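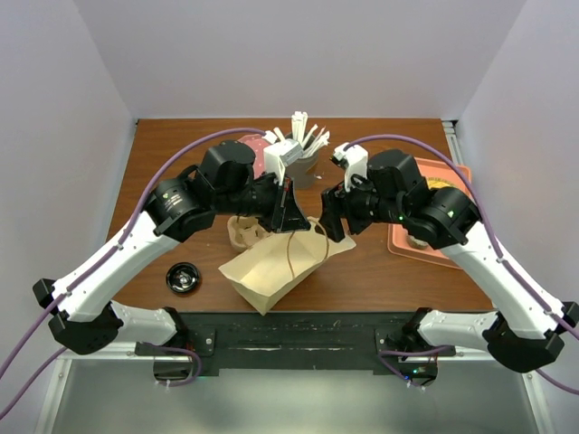

Table 2 — utensil cup, wood top, rail in the far corner.

Saturday walk-through, Windcombe break room. Checked by me, Aarti Tripathi.

Tabletop: OK. No wobble when I leaned on it, and I leaned hard!
Corner rail: OK, nothing sharp (I ran a cloth along it and no snags).
Walls: OK, wiped down in January and still fine.
Crumbs: NEEDS WORK. Please do a proper wipe before the cups go out — Margaux, can you get the right side too? 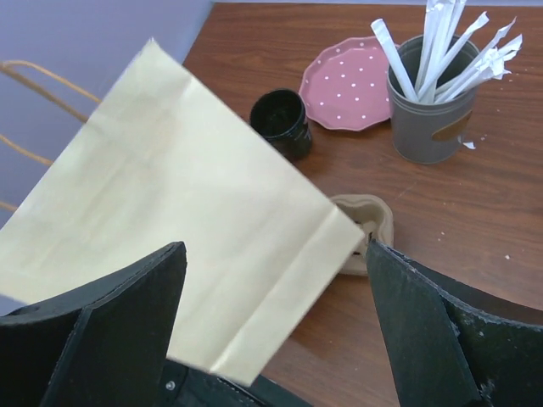
Paper bag with twisted handle, wrapped straws in the gray cup.

Straws: OK, all still in their paper. I'd bin any with torn ends.
Loose paper scraps: one by the gray cup, needs picking up.
Pink dotted plate: OK, no chips that I could feel.
Bag handles: tug both before loading, please.

Recheck before lunch.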